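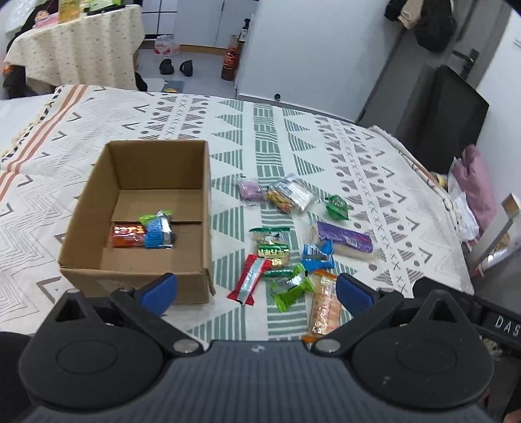

A snack box gets messy faster than any other spot in our house, so it's what I picked for trying out the Fontana sorting kit. It's a hand-held gripper plus a booklet of household picking jobs from a small outfit called Varier, and I've had so much fun with it! You squeeze, the two fingers close, and you drop each packet where it belongs. Start the way I did, with the snacks spread on a patterned throw and the open cardboard box on the left, so every move runs the same direction. Blue finger pads are easy to spot against all those wrappers, too.

A few things I've picked up:

Go for the middle of a packet. The crinkled ends fold over and you lose your grip.

Do the long, thin ones first while there's still room to turn your wrist. Small twisted candies can wait — they're fiddly, and you'll be warmed up by then.

Crackers want a light squeeze. I crushed three before I learned that (they went into soup).

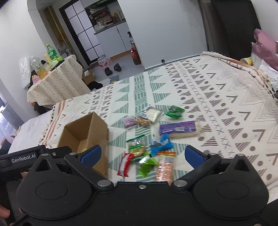 Fingers open over the snacks, box to the left.

Wipe the pads with a barely damp cloth when you finish. The booklet says they're good for 3,000 squeezes, and I'm at about 200, so ask me again in October. My neighbor Lino Leone wants to try his on the button jar next — I'd love to see that!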